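Review: Figueroa two-finger gripper with linkage drive, bench kit version

Reviewed by Ulises Quiroga

The Figueroa gripper is sold as an end effector for light disassembly work. It comes in two forms: the bare unit, and the bench kit, which adds a wrist camera, a mounting plate, a control box and a licence for the maker's teaching software. We tested the bench kit. It was fitted to a mid-sized arm already in use at our Osness workshop, where desktop computers are stripped for parts and sorted for resale.

Price for the kit is 697 before tax. The bare unit is cheaper, but the control box has to be bought separately, and by the time a camera has been added there is little saving.

Construction

The linkages are flat black plates with a matte finish, held together with hex-socket screws. All the fasteners that matter can be reached from outside with the gripper still on the arm. Rutilio Rosales changed a finger link in 11 minutes on his first attempt, working from the printed sheet. The sheet is clear enough, although the torque table is on the reverse and easy to miss.

The pivots had no play that we could feel when new. After 50 hours of running there was slight side movement at the left-hand outer pivot, which went away when the screw was retightened. The maker recommends a thread-locking compound on that joint but does not put any in the box. It should.

The finish marks easily. Sheet steel edges leave bright scratches on the plates, and these show up in the camera picture as glare under a strong lamp. It is a small nuisance, but anyone training a vision model on the output will want to know.

Access and reach

Our main interest was work inside tower cases. These are awkward for any gripper. The drive cage takes up a good part of the space, the cables follow no fixed path, and the board sits behind everything with parts that do not like being knocked. 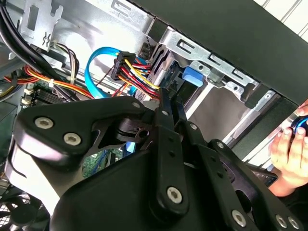 Hatomgate Bench Review, issue 7

The Figueroa is narrow at the tips and wide at the base. With the side of the case open, the tips can be brought in close under a power connector and its wires, next to the drive cage, while the broader plates stay low and to the side. The difficulty is with the plates themselves. They cover a large share of the wrist camera's view, and memory slots or a fan can be partly hidden behind them at the moment when the operator most needs to see the clearance. We added a second camera above the bench and would not run without it.

Coloured parts help. A blue data cable or a blue drive latch is picked out by the supplied software with little trouble. Black cables against a black case are another matter, and the software's confidence score dropped sharply on them in our trials. Lowering the threshold produced false grips on cable shadows. Side lighting was a better cure.

Grip and control

Grip force is set in steps from the control box or over the network. The lowest step is gentle enough for a cable plug. The middle steps suit drives and brackets. We found no use for the top two inside a computer and locked them out.

Closing is smooth, but the fingertips follow a slight arc, so the contact point moves forward as they close. The software corrects for this if the tool length has been entered properly. Iolanda Bastos spent most of a morning tracing a series of missed plugs to a tool length copied from the older Bimilum model, which the software offers as its default. Check this value before doing anything else.

Latched connectors remain a weak point. The gripper can hold a plug and pull, but it has no separate means of pressing the latch. On main power connectors we kept an operator at the bench for that step. Tool-less drive latches were easier once the approach angle had been taught, though each make of case needed its own routine.

Working alongside the arm

The contact stop can be set to trip at a low force and did so reliably when tested against a foam block. It adds a short delay on restart. The gaps between the parallel links will close on a fingertip, and there is no guard. Our rule is that hands may enter the case only with the arm at reduced speed and a stop button within reach.

Support

Two queries were sent to the maker in June. The first, on the default tool length, was answered the same afternoon. The second, on spare pivot bushes, took longer and ended with a quote for a whole finger set. Valentina Palma, who handles our purchasing, has asked for the bushes to be listed singly.

Verdict

Recommended for workshops that already have an arm and someone able to set it up. The mechanical side is sound and simple to service. The wrist camera is of limited use on its own, and the software needs watching at first. Buyers who mainly want connectors removed without an operator present should wait for the latch tool, which the maker has listed as in development.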